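Nest Nicholas, botanist

Nest Nicholas was a plant collector and teacher, born at Parry, a railway siding with 13 houses and one good well. I'm writing this entry because I learnt from her, so forgive me if it gets a bit fond! She left school early, worked in a seed store, and got into university on her second go. Her survey of the Clamero wetlands took most of a decade and brought in 2,755 pressed specimens, nearly all of them sedges (she adored sedges).

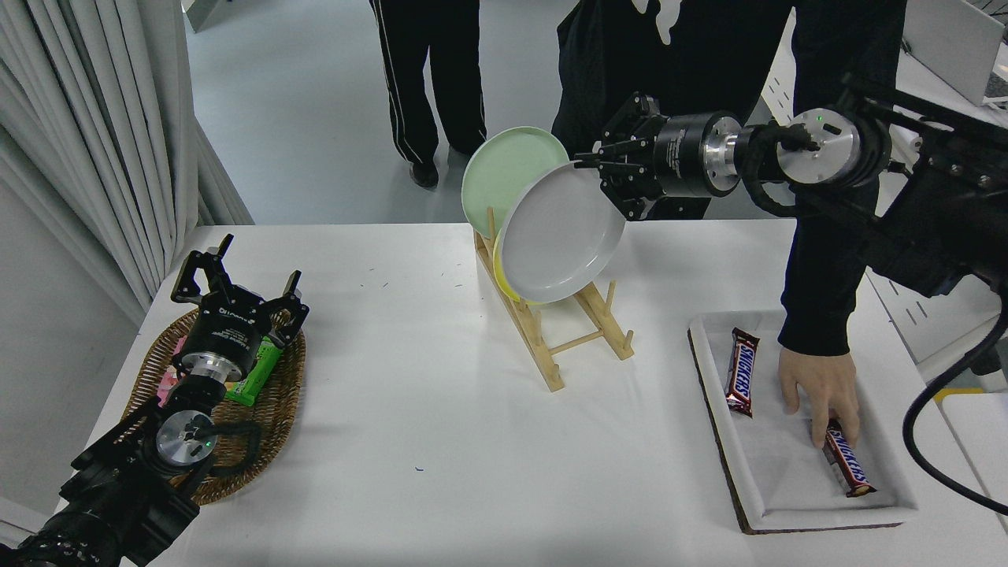 Tegwen Wynne wrote to me that the survey really began a summer earlier, when Nest was meant to be on holiday, and I've happily taken her word for it. The specimens went to the Prakholm herbarium, where her labels are still a favourite for their tiny, grumpy notes on the weather.

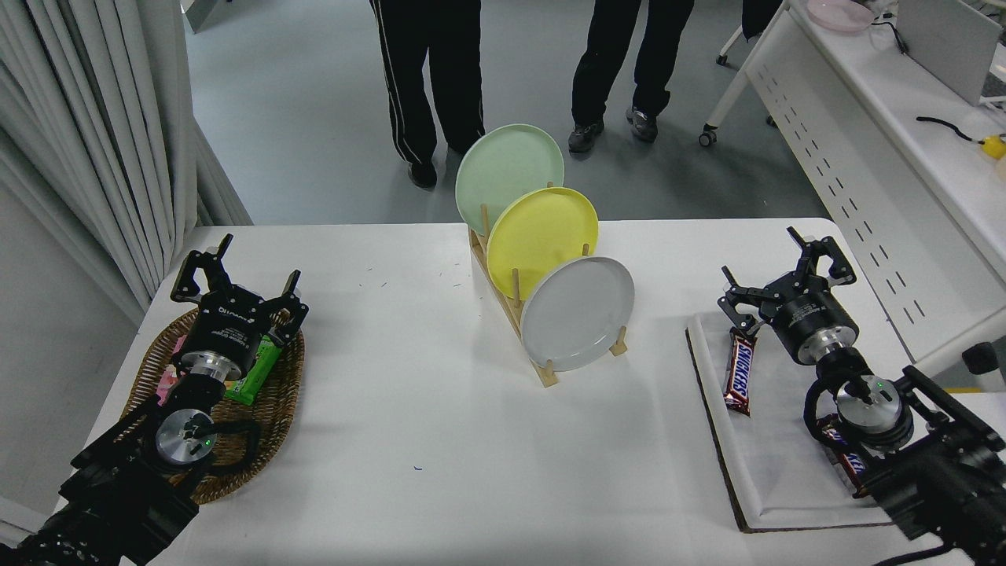
She taught there every Friday until her eyesight went, then dictated her last paper to Meirion Prothero. She died at home in June.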